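The Lever That Said It Was Open

2022-03-17

199 shares | 3 comments

I have watched plenty of robots fail, and most of them fail loudly. The one at Jesow, a refurbishing shop that strips old office computers for parts, failed so politely that it took the crew 18 days to catch it.

The job sounds simple. The arm reaches into an opened machine, frees the little lever beside the processor, swings it up and lifts the frame so the chip can come out whole. A person can do it half asleep. For a gripper it's a wonderful puzzle: the lever is thin, springy and tucked under a hook, and everything near it is fragile.

Tincuța Barbu, who runs the line, loves that lever the way some people love a difficult horse. "It pushes back," she told me, grinning. "You let go a hair too early and it's a slingshot."
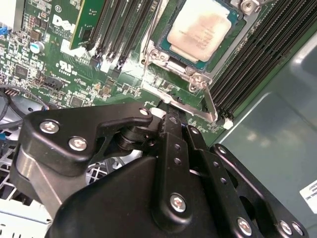

What went wrong was exactly that, letting go too early. The control software, a package called Plarno, decided the lever was free by watching the load on the finger motors. When the load dropped, it logged "open" and moved on. But the load also drops when a fingertip slides off the metal! So every now and then the arm slipped, reported a success and pulled on a frame that was still clamped shut.

Of 169 boards pulled for a second look, 6 had cracked at the socket. Then one lever snapped back while Barbu was leaning in to clear a stuck board, and a sliver of metal hit her safety glasses. She stopped the line that afternoon.

The fix is my favorite part. The team cut finger speed by 80 percent for the last bit of travel and added a second check: after the load drops, the arm nudges sideways and feels for the lever where it ought to be. If there's nothing to feel, it backs out and calls a person. The guard door now locks until the fingers have parked, too.

It's slower, and Barbu doesn't mind a bit. When I left she was already fussing over a new set of fingertips with a deeper notch, due in April.

COMMENTS (3)

dinu_fan: We had the same false "open" on battery clips. Sideways nudge is going on my list for Monday.

marla k: Glad she had the glasses on!!

Otto R.: Would a camera check catch the slip sooner?

RELATED
Dinu's quiet conveyor gets a second life
Inside Ilton's school for screwdriving robots
Why guard doors get propped open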